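Tundik Home Storage Labels: Set-Up Guide
Section 3. Labeling Containers and Building the Inventory

Revised Feb 6, 2025. Section editor: Genivaldo Frota.

3.1 Before You Start

Complete Section 2 (printer pairing) before labeling any container. The printer must show a steady green light. A blinking green light means that the roll is not seated; reopen the cover and press the roll down on both ends.

You will need:
- the Tundik label printer, charged
- one roll of Brimlow labels (384 per roll)
- a dry, lint-free cloth
- rubbing alcohol
- the containers to be labeled, with their lids

Caution: Keep rubbing alcohol away from open flames and out of the reach of children. Do not use it on painted or printed surfaces.

3.2 Preparing the Surface

1. Remove the lid and lay it flat on a table or counter.

2. Wipe the label area with the cloth and a small amount of alcohol. Let it dry completely. Labels applied to a damp surface lift at the corners within a few days.

3. Choose a flat area at least as large as the label. Do not bridge a ridge, a hinge or a molded edge. 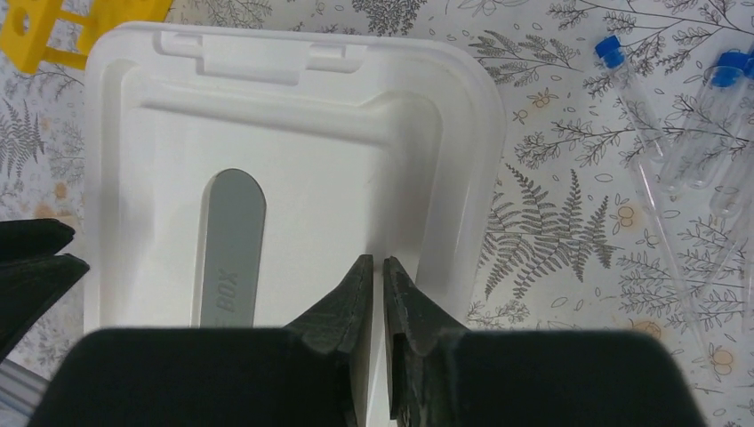 Can a label be moved after it has been applied?
Brimlow labels can be lifted and placed again during the first 2 minutes. After that the adhesive sets, and a lifted label should be thrown away and reprinted. Reprinting keeps the same item number.

Note: Textured plastic holds labels poorly. For textured containers, use the Husar tie-on tags described in Section 5.

3.3 Printing and Applying

1. Open the app and tap New Container.

2. Enter a short name. Names longer than 3 words print in the small typeface, which is hard to read from a high shelf.

3. Select the room and the shelf. If the shelf is not in the list, tap Add Shelf and give it a letter.

4. Tap Print. The label feeds out and stops at the cut line.

5. Pull the label down against the cutter. Do not pull it upward; this can jam the feed roller.

6. Peel the backing from the short side. Set that side down first and smooth toward the other end with a fingertip.

7. Scan the printed code with the phone. The container appears in the inventory as Active.

If the code does not scan, wipe the phone lens and try again from a greater distance. If it still does not scan, see error 232 in the table at the end of this guide.

3.4 Entering the Contents

Contents can be entered at the time of labeling or later. The inventory treats a container without contents as empty and lists it under Available.

1. Sort the items that belong in the container on a clear part of the table.

2. Enter each type of item on its own line. Use the plus key to set the quantity.

3. For food, enter the use-by date. The app sends a reminder one week ahead.

4. Tap Save, then place the items in the container and close the lid.

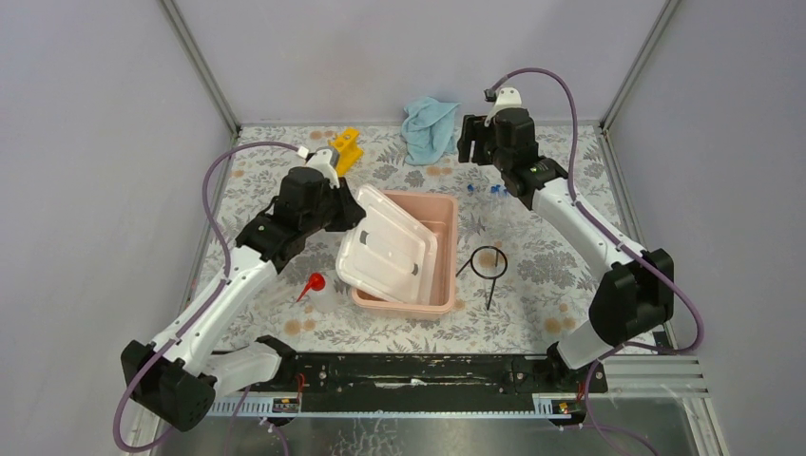
3.5 Sharing the Inventory

The inventory can be shared with other members of a household. Each person needs a Justeck account.

1. Tap Settings, then Household, then Invite.

2. Enter the person's email address and select View or Edit.

3. Ask the person to open the invitation on the phone that will be used for scanning.

Note: Members with Edit access can delete containers. Deleted containers stay in the Removed list for one month and can be restored from there. Labels on restored containers do not need to be reprinted.

Caution: Invitations sent from app versions released before August do not expire. Cancel any that are no longer needed.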